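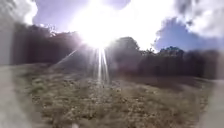

Reading time: 4 minutes

Gravel path

27 Aug 2018
By Funmilayo Ajayi
Print this page | E-mail this page

A gravel path is a walking surface made of small stones, usually mixed with finer grit, laid over soil or over a prepared base. It is one of the most common kinds of path in parks, on farm estates and along the edges of woods. Gravel costs less than asphalt or concrete, lets rain pass through, and can be repaired with a shovel and a rake. It also moves. Feet, wheels and water all shift the stones, and a path that gets no care slowly spreads into the grass on either side.

Materials

Two broad types of stone are used. Rounded gravel, often dug from river beds or old glacial deposits, is smooth and rolls underfoot. Crushed stone has sharp faces that lock together when pressed down. Most path builders prefer crushed stone for the walking surface and keep rounded gravel for drains and borders.

The smallest particles, called fines, matter a great deal. Fines fill the gaps between the larger stones and bind them when damp and rolled. A surface with too few fines stays loose and is tiring to walk on. One with too many turns to mud in spring and dust in late summer. Color depends on the quarry, and grays, tans and browns are all common. Older paths tend to darken as soil and rotted leaves work their way in.

Construction

A typical park path is dug to a depth of 5 to 7 inches. The topsoil is taken out and the bottom of the trench is packed. A layer of coarse stone goes in first, followed by a finer top layer 2 inches thick. Each layer is rolled separately. On soft ground a woven fabric is often laid under the stone to stop it from sinking into the clay.

The finished surface is given a crown, meaning that the center stands a little higher than the sides, or else a steady tilt to one side. Either shape sends rain off the path. Many country paths were never built in this way at all. They began as tracks worn by use, and gravel was tipped onto them later, load by load, wherever the ground was worst.

Wear and drainage

Foot traffic keeps to a narrow line. Over time that line becomes firm and smooth while the stones pushed out of it collect along the sides. On a path between open grass and a slope, there may be a compressed band down the middle, loose stone next to it, and a strip of mixed dirt and turf at the foot of the bank.
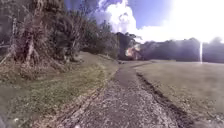 Why does a groove form along the edge of a gravel path?
Water running off the surface follows the line where stone meets soil, and once it has cut a small channel there, each later rain deepens it. Wheels that drop off the edge do the same kind of damage.

Edge grooves are best dealt with early. A shallow one can be filled with coarse stone and covered with soil and seed. A deep one usually means that water is arriving from somewhere higher up, and filling it without turning that water aside gives only a short-lived repair. Shallow cross drains, set at an angle to the path, are the usual remedy on a grade. On level ground a simple grass swale — a wide, shallow dip running beside the path — is often enough.

The Stasley paths

The walks at Stasley are often used to show how an unedged gravel path behaves over a long period. Pramila Khurana surveyed them for the local land trust and found that the older sections had been laid directly on soil, with no base layer. The longest of these, known as the Rey walk, was resurfaced in July over a length of 40 yards using crushed stone from the Fesov quarry. The remaining sections were left as they were so that the two surfaces could be compared.

Khurana's notes record that the unimproved sections drained well in most places, and that the worst wear was found where mowers crossed from one side to the other.

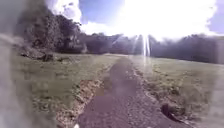
She recommended fixed crossing points with a stone base, and asked that mowing crews leave a narrow strip of longer grass beside the gravel to hold the soil. A similar practice is followed at Estusska, where the grass margin is cut only once a year.

Edges and verges

The verge is the strip of ground directly beside the path. Steel, timber or brick edging can be used to keep stone and grass apart, but on long rural paths it is seldom worth the cost. Without edging, the verge becomes a mixture of soil, stray gravel and tufts of grass. Bare patches are normal, especially under trees, where shade and roots keep turf thin. Dry stems and leaf litter should be raked off the gravel before they break down, as they feed weeds.

Routine care

Raking stone back toward the center once or twice a year is the main task. Low spots are loosened first, then topped up and tamped — new gravel thrown onto a hard, smooth hollow will simply slide out again. Weeds are pulled by hand or hoed in dry weather. Fallen branches are cleared after storms, and cross drains are emptied of silt in the fall.

See also: Bridleway; Crushed stone; Swale; Towpath

Print this page | E-mail this page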